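Notebook, December, 08:40

Transcript corpus, opposition-in-exile speeches. The Kollow batch is in: 832 speeches, 2,394 passages that mention sanctions or regime change. Pendwood sent 17 more overnight, three of them duplicates.

Main job today was the coding sheet. "Calls for removal" and "calls for pressure" still overlap too much.

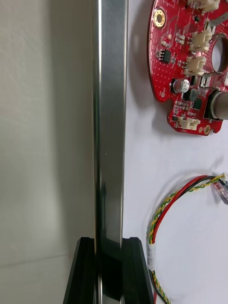

Kubo desk replied that the two should stay separate – a speaker asking for sanctions hasn't asked for a government to fall, and merging them would wreck the comparison with the Brendelon set.

Fair point. Kept both codes and added a note on what to do when a speech does both in one sentence.

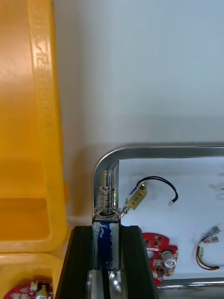 Translated speeches are the harder part. The same verb comes out as "evict" in one version and "expel" in another, so I'm coding from the original wherever we hold it. 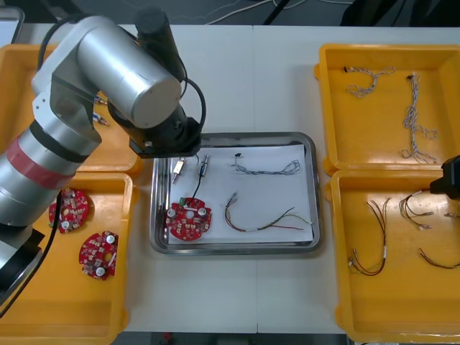
Work table with tray and yellow-orange bins.

Still to do: recheck the Pendwood extras, send the new sheet to Kollow.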